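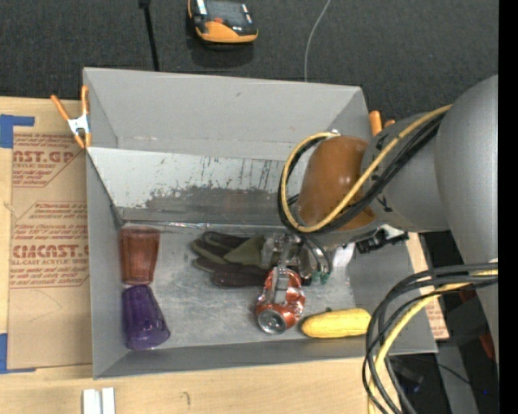 Kamgate Bin Challenge

The Kamgate Bin Challenge is a student robotics project and, since its second year, a small competition, run each May by the engineering program at Strachan College. Teams program an arm to take assorted objects out of a metal bin and put them somewhere else. A person can do this in a few seconds, a fact visitors like to point out.

History

The project was started by Effie MacKinnon, an instructor who had grown tired of grading line-following cars. The first edition drew three teams, two of which merged after a disagreement about cables. Shona Cowie took over the rules in the following year and lengthened them considerably. The current rulebook runs to 73 pages, with an appendix on what counts as a cup.

Format

Each team gets 6 minutes with the arm. Objects come from a shared stock that includes translucent plastic cups, work gloves, soda cans and a yellow toy corn cob. Cans may be crushed, and teams may not request a nicer one. The bin has sloped inner walls, so a gripper coming in from the side has less room than most first drafts of the code assume. It may be clamped at one corner, a rule added after the event known to former students as the Long Slide.

Scoring is out of 1000 points. Most of them are for getting objects out, and the rest are for a written report, which has decided the winner more often than the robots have. Gloves carry the highest value of any object. Folded pairs are scored as one item if they come out together and argued over if they don't.

Notable teams

Bekden won the second edition with a program that ignored everything except cans. Vundarach, its main rival, spent most of a semester on the corn cob and placed last, though its report on kernel texture is still assigned reading. The two teams have since traded members so often that the rivalry is mostly a matter of T-shirts.

Reception

The student paper called the final "quiet." Attendance was around 40 until the college moved it to lunchtime, when it improved.

14 shares | 3 comments

Related articles
Strachan College
Line-following car
Bin picking
Vundarach (team)
List of student robotics competitions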